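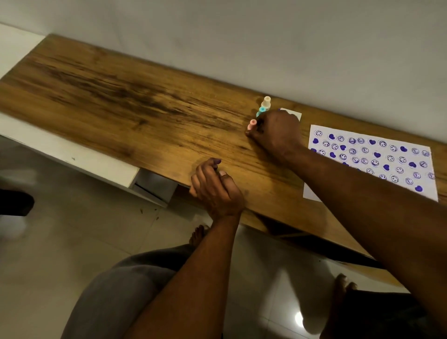

Surely the arm is the hard part, somebody wrote on the feedback sheet for the last run of these notes, and could we please have less about ink. The answer is no, but the ink section has been moved up so that it is over sooner.

Robot Cells, Unit 4: Setting up and looking after the stamping cell
Notes revised 24 January 2021

The cell at Clomden is a small arm on a bench, a rack for self-inking stampers, a paper stop and a camera on a post. The job file is called Bidia, for reasons lost with the first laptop. It picks a stamper, marks a sheet in rows and puts the stamper back, on a good day in the slot it came from.

4.1 Do it by hand first

Before touching the pendant, each pair fills a sheet by hand. Use more than one stamper and keep the rows as straight as you can. Smileys and hearts are both useful: an outline shows uneven pressure round its edge, and a solid shape shows patchy ink. Hand-stamped sheets come out with loose rows and a few faded marks, as on the purple one at the head of these notes. Keep yours. You will be comparing the robot with it later, and the robot does not always win.

Note where your other hand goes. The arm hasn't got one, so the paper stop and clips have to do that work.

4.2 Setting up

Power on with the rack empty. Home the arm. Square the sheet against the stop and close both clips. Teach the pick point for each stamper separately, even if they look like sisters; the tops differ and so does the grip. Teach the press height last. Start high and come down in small steps until the mark is whole, then stop. Going further bends the stamper, and the Demholm fingers will happily carry on long after you'd have let go.

Run 20 marks, look at them, then run the full sheet of 64.

4.3 When the marks fade

Faint on one side: the stamper is tilted in the grip. Reseat it and teach the pick again.
Faint all over: check the ink before the height. Everybody lowers the height.
Good at the start of a row and poor at the end: the sheet has crept. Look at the clips.
Fault 307: gripper closed on nothing. Look on the floor.

4.4 Weekly care

Wipe the finger pads with a dry cloth. Solvent makes them shiny and then they drop things. Cap the stampers overnight. Enter the counter reading in the log; it stood at 1089 when the pads were last changed, and they were overdue by then.

Spare pads come from the Trindade cupboard, second shelf. Sign for them.

For next time: bring your hand sheet and your first robot sheet, both with your names on the back.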